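Se buscan participantes para las jornadas de escritorio de Cokent

Nos encantan las mesas de trabajo. Las grandes, las que cojean, las que llevan años con el mismo bote de rotuladores en la misma esquina. En el taller de Cokent llevamos desde el invierno preparando un estudio sobre cómo la gente ordena lo que usa para escribir y dibujar, y por fin podemos abrir la convocatoria. Si alguna vez has tapado un rotulador ajeno porque no soportabas verlo abierto, ¡queremos conocerte! Y si eres de quien los deja destapados, también, que hacen falta los dos tipos.

Las sesiones son en abril, en la sala grande del primer piso, y duran tres horas con una pausa larga en medio. Empezamos a las 10 de la mañana. Hay un turno los viernes para quien trabaje el resto de la semana, pero es el que antes se llena, así que indícalo en el primer mensaje si es el único que te viene bien.

Qué vas a hacer

Te sentarás (o te quedarás de pie, como prefieras) ante una mesa blanca y lisa, con material de papelería corriente: rotuladores, vasos para guardarlos, cuadernos, clips, alguna regla. Te pediremos que lo coloques como lo tendrías en casa si fueras a usarlo toda la tarde. Después te daremos una tarea sencilla, por ejemplo hacer el cartel de una fiesta de barrio o pasar a limpio una lista de la compra, y veremos por dónde se va desordenando todo. Luego toca recoger.

Lo de recoger es nuestra parte preferida. Hay quien mete los rotuladores en el vaso con la tapa hacia arriba y quien los mete boca abajo, quien separa los azules de los negros, quien deja uno fuera «por si acaso» y sigue con él en la mano media hora más tarde. De todo eso queremos aprender, y para eso necesitamos manos distintas: grandes, pequeñas, zurdas, manos con artrosis, manos de gente que dibuja a diario y de gente que solo firma recibos.
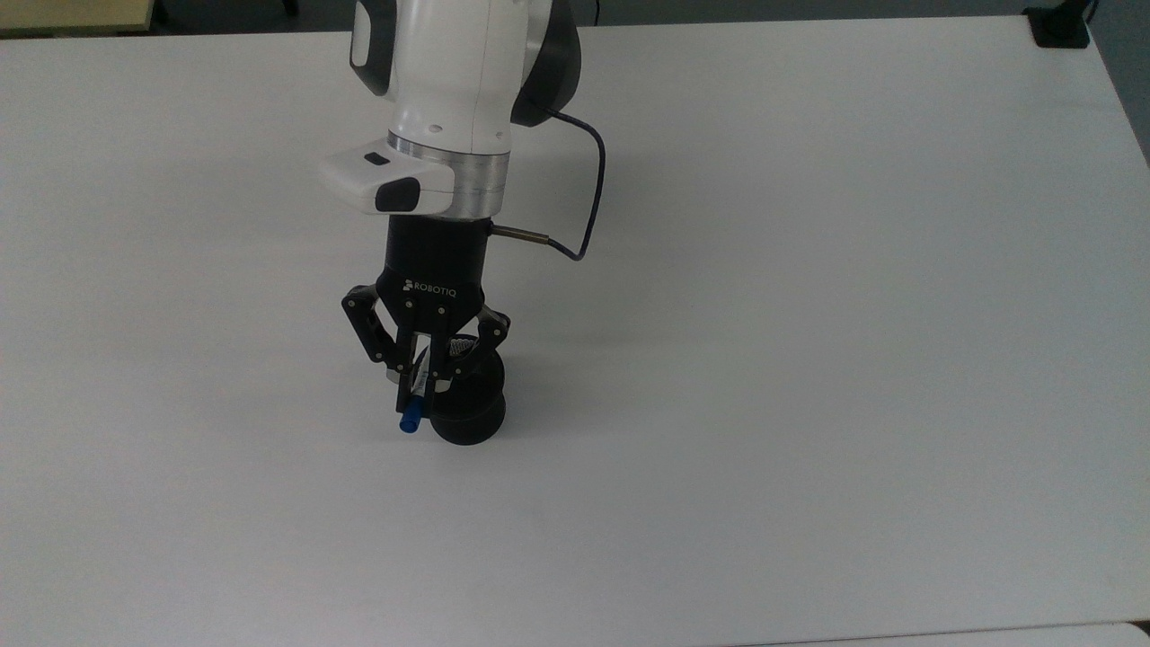

Al final de la sesión charlamos un rato. Es una conversación tranquila, sin formularios, en la que nos cuentas por qué has puesto cada cosa donde la has puesto. Mucha gente empieza diciendo que lo ha hecho sin pensar y termina explicándonos con todo detalle cómo era el estuche que tenía en el colegio, y nos parece estupendo que la conversación se vaya por ahí.

A quién buscamos

Personas mayores de edad, con cualquier oficio o sin él. No hace falta saber dibujar ni tener buena letra. Sí pedimos que puedas seguir la charla final en español, aunque Etenesh Araya puede llevarla en inglés o en amárico si nos lo dices al apuntarte.

Nos interesan especialmente:

Personas zurdas, que en la primera ronda fueron muy pocas.
Docentes de infantil y primaria, por razones que cualquiera que haya visto un aula a última hora entenderá.
Gente que comparte mesa de trabajo con otra persona. Si podéis venir las dos, mejor todavía: hay sesiones en pareja.
Quien haya perdido fuerza o precisión en las manos y haya inventado sus propios trucos para destapar, sujetar o guardar las cosas.

Si ya participaste en la ronda de Degefa puedes volver a presentarte. Las tareas son nuevas y nos viene muy bien comparar.

Qué ofrecemos

La participación se compensa con 285 coronas por sesión, que se pagan el mismo día al terminar. Hay café, té y algo de comer en la pausa; avísanos de alergias o de lo que no comas. El material que uses para tu cartel te lo llevas, y el cartel también, faltaría más.

A quienes vengan a las tres sesiones les regalamos además un organizador de sobremesa de Jitaswood, de la serie Gundby, en el acabado que elijan. Los hemos tenido en la oficina todo el año y les hemos cogido mucho cariño, sobre todo al cajoncito de abajo, donde acaba viviendo todo lo que no tiene sitio.

Algunas cosas prácticas

El edificio tiene ascensor y la sala es accesible en silla de ruedas. La altura de la mesa se puede ajustar antes de empezar. Si necesitas más luz, una silla concreta o parar con más frecuencia, escríbelo sin apuro y lo dejamos preparado.

Tomamos notas durante la sesión y hacemos fotografías de la mesa. Tu cara no sale en ninguna y tu nombre no aparece en los resultados. Puedes dejarlo en cualquier momento, también a mitad de la tarea, y cobras igual.

Ven con ropa que no te importe manchar. Los rotuladores se lavan bien de las manos, pero las mangas blancas ya son otra historia. Si tienes un bolígrafo o un rotulador favorito, de esos que no prestas, tráelo, por favor: dedicamos los primeros minutos a que cada cual presente el suyo.

Cómo apuntarse

Escribe a Zorica Stojanović, coordinadora de las jornadas, a través del formulario de contacto de Cokent, con la referencia 1452 en el asunto. Cuéntanos en unas líneas a qué te dedicas, si eres diestra, zurdo o las dos cosas, qué turno prefieres y cómo está tu mesa ahora mismo. No la ordenes antes de contestar.

Respondemos a todo el mundo, también cuando el turno está completo, y guardamos los mensajes para la ronda siguiente si nos das permiso. Las plazas se van asignando según llegan las solicitudes, con algo de prioridad para los perfiles de la lista de más arriba.

¡Nos vemos en abril!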